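Sorting bin inspection, February
Site: Tolmont, back workroom. Checked by: Nadine Tannous 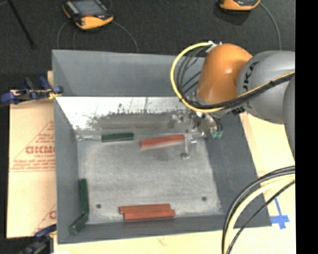
I was told before I started that this bin "passes every time." Maybe so. I filled in the sheet as I would for any other.

1. Floor flat, no raised edges
OK. Scuffed, with wear marks through the middle. The last sheet called it "like new." I doubt whoever wrote that had looked.

2. Holes in floor
Comment. Two small round ones toward the front. Karam says they are for drainage. I have seen no drawing that says so. Leave open until somebody finds one.

3. Walls
OK for dents. The lower part of the far wall is shiny and streaked, and glare there makes it hard to judge the surface. Recheck under a shaded lamp. "Looks fine" will not be accepted.

4. Blocks, red and green
Red: 3. Green: 3. Matches the parts list, for once.

5. Blocks lying flat and clear of the walls
No. One green is leaning on the wall in the front left corner and another is tight against the left side. Two reds are touching along their long edges. The work sheet asks for a gap of 15 mm. I don't know who believes that gap survives a working day.

6. Loose material on floor
Comment. Thin pale shiny strip near the far left corner, running up to a green block. Could be tape, could be a scratch. Find out before signing.

7. Load rating label
Not checked. The Gellell manual says 800 lb in one place and over 100 in another. Those can't both be the limit.

8. Cleaning log
Filled in, 4 entries, all in the same pen and apparently the same minute. Make of that what you like.

Result: not passed. Items 2, 5, 6 and 7 stay open. Item 3 to be repeated.
N.T.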